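Plastow Crate Station, bench kit
Luvon Workshop Parts > Arm accessories > Fixtures

Price: $972 complete, $203 for the rail set on its own
Stock: low. Next batch in December if the screws turn up

Bottle crate fixture for small arms. For people building a pick and place cell at home or in a shared shop, one table, no cage the size of a garage. You bolt the rails down, drop the crate between them, put the tray behind it, and the arm can go looking for the same crate in the same place tomorrow.

We built the first one for ourselves. Crate kept walking. Every bottle that caught a divider on the way out dragged the whole thing a little, and by the second row we were off far enough to miss a neck. Tape didn't hold. Clamps held but the gripper hit them. So - rails, screwed into the table, low enough to stay clear of the fingers.

Most people run it in sim first and we'd say do that. The scene file comes with the kit, free, also a download on its own if you only want to look. Crate, rails, tray, bottles, table, two arms. Swap in your own arm, keep the rest.

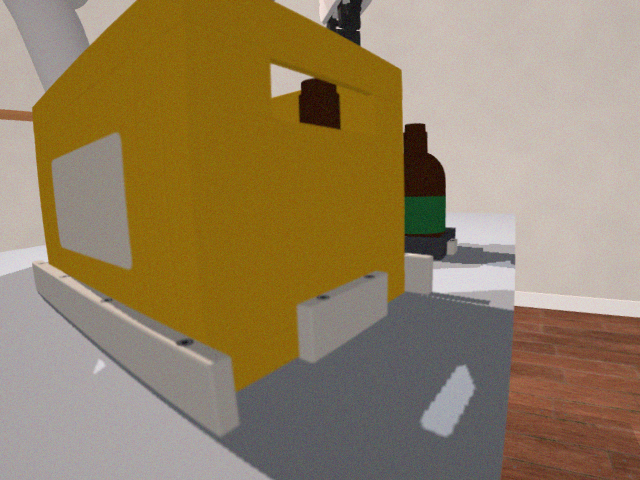
Rails are low blocks with square ends and rounded edges. Holes go straight down through the top. Use every hole on the long one. We tried skipping the middle ones and it bowed when the crate got shoved, you couldn't see it but you could feel it with a fingernail.

Fitting order, short version:

Put the empty crate where you want it and draw round it in pencil.
Long rail first, snug it, don't tighten.
Short ones next. Slide a business card between rail and crate while you set them, then pull it out.
Drop the crate in and lift it out a few times. If it sticks, back the short ones off a hair.
Tighten everything.
Tray goes down last, once you know how far your arm reaches with a bottle in hand.

Leave a gap at the corners. Grit and broken label bits get swept out through it, and if you butt the rails up tight you will be digging at it with a toothpick. Ask how we know.

The crate. Yellow plastic, six compartments, two rows of three, handle slot high up in the end wall. The slot matters more than you'd think. A side camera can look through it and catch a bottle top in the nearest compartment, handy for checking the pick really happened. Angle takes some fiddling. Too low and all you get is crate wall. Try it in the scene file before you drill a camera post into anything. 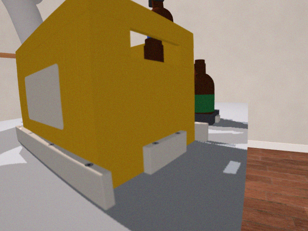 Xuelian Yu wants to know if the rails can go on with adhesive pads, renting the bench and no drilling allowed. Had pads on a Tusby plate for 3 weeks, fine with an empty crate, then a full one peeled a corner up overnight. Also asks if the tray has to be screwed down too, or if it's heavy enough to sit there by itself.

Our answer to both: put a board down. Cut a sheet of plywood to your table, screw rails and tray to the board, clamp the board at the corners well outside the reach of the arm. Works on rented benches, works on your kitchen table. Pads alone, no. The tray will sit there by itself until the first time a bottle comes down crooked, then it's somewhere else and your taught points are junk. Screw it.

Bottles. Brown, colored label bands - green, blue, red, white. No print on the bands, on purpose. You sort by color or you ignore color, up to you. If you want text or barcodes for a reading test, stick your own on over the band.

Full or empty? Start empty. Then water, a bit at a time. A full bottle swings more than you expect when the arm stops hard, and the first thing to give is usually the grip, a wet neck and smooth fingers is a bad mix. Rubber sleeves help. Cheap heat shrink over the fingers helps nearly as much.

Arm heights: mount your arm base level with the tabletop or a little higher. Too low and the wrist has to fold up over the crate wall and you run out of joint on the far row. 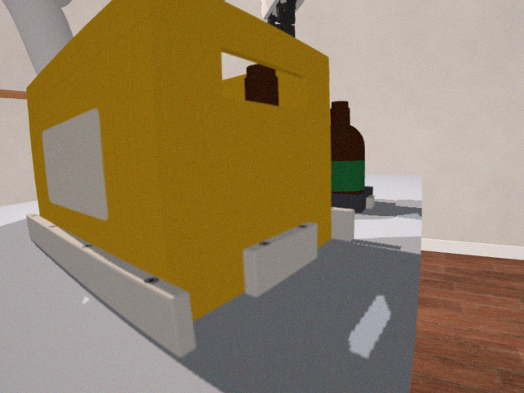
Lighting, since three people emailed. Bench by a window is a pain. Hard patches of light wander over the table all afternoon and a cheap camera will happily call one of them an object. The scene file has patchy light and dark shadows in it already so you can find out how your detection copes before the real sun does it to you. If it falls over in sim it will fall over worse on the bench. Blinds are a legit fix.

White rails on a pale table are hard for some edge finders too. We know. Gray ones maybe next year. Spray paint sticks fine if you scuff them first.

The tray is dark gray, low, lighter rim. Small light tab on it for lining up, we use it as the zero for place points. Teach the tab once, offset from there, and if you ever move the tray you only reteach one spot.

Order of picks is your call but ours goes middle first. Take out the middle bottle of a row and the neighbors get finger room on one side, so any slop in your neck positions matters less. Put the outer two down on the tray with a space between, third goes in the space. It's a tighter place than it sounds and a good test of whether your calibraton is any good.
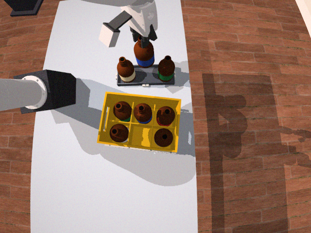 Parallel grippers only for now. Neck grip, straight down from above, thin fingers. Fat soft grippers won't get in between the necks with a full crate. Vacuum won't work on an open mouth, obviously.

Two arms on one table: set a keep out zone over the crate and let one arm in at a time. Slow, boring, no bent flanges. The Jin script in the download does the handoff with a plain lock flag, nothing clever, edit it all you want.

And please, e-stop where your hand already is. Shared shop, people lean on tables. Put a sign up while it's running. Eye protection if you're using glass.

In the box: crate, rail set with screws, tray, bottles to fill the crate, drill template on paper (check it printed to scale if you use the PDF insted), download code.

Not in the box: arms, gripper, table, camera, board.

Warranty is 2 years on rails and tray. Not on bottles. Spare bottles ship in packs, same day if you order before noon. Returns fine as long as the rails haven't been drilled out bigger.

Questions go to the form at the bottom, we answer most evenings.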